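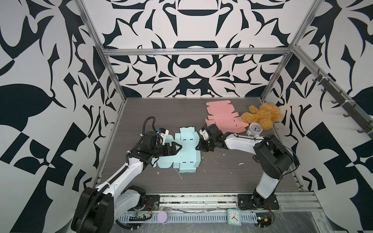

The Moswood Trust will open a second supported-housing site in June, adding 3 self-contained units for young adults leaving care. The trust operates under an agreement with Skovard Housing, which retains ownership of the building and responsibility for structural repairs. Residents hold individual licenses reviewed every six months. Daytime placements run in the adjoining Baloyi workshop, where the introductory unit is packaging: flat blanks, such as the light-blue one held at opposite edges by two grippers, are folded into boxes for the trust's seed and candle orders. Later units cover stock records and food hygiene.

The trust received 173 referrals last year, against 100 the year before. Dineo Gumede, who manages admissions, said priority goes to applicants with no fixed address at the time of referral. Self-referrals are accepted in writing.

Capital costs were met from a legacy and from 767 individual donations. Running costs for the first two years are covered by a grant from the Trarkanlow Fund, paid quarterly and subject to occupancy reports.

Palesa Fourie has been appointed site manager. Overnight staffing will consist of one waking and one sleeping post. Referral forms are available from the Moswood office until 4 p.m.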